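Hanging your Quaye felt garland

Okay, you've got the box open and the tissue is everywhere. Mine too, every time I pack one! You should have one felt garland wound on a card, two brass hooks, a little bag of spare beads and a loop of cotton cord. The Vastlow set comes with four hooks instead of two.

1. Unwind the garland on a table, starting from the end with the knot. Go slowly – the felt balls like to grab each other.

2. Slide the balls along until you like the gaps. It measures 115 inches end to end, so you have plenty to play with. I bunch mine up a bit in the middle, but that's just me.

3. Hold it up and mark your two hook spots lightly in pencil. I put the hooks 100 inches apart for a gentle swoop. Go closer together if you want a deep one.
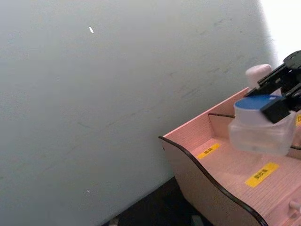
4. Screw in the hooks by hand. If one gets stubborn, back it out and start the hole with a thin nail.

5. Loop one end over its hook, walk the other end across, and step back for a look before you trim any cord.

Note: If you ordered the Prermont colors (the mustard and plum ones), the dye can rub off a little at first. Let the garland hang for a day before you drape it over anything pale.

Caution: Please keep it away from candles, heaters and hot bulbs. The beads are small too, so hang it well out of reach of babies and pets.

Storing it: wind it back on the card, knot end last, and tuck it somewhere dry. Spare cord is in the shop under Lotedbridge Basics if yours gets cut too short – I've done it twice.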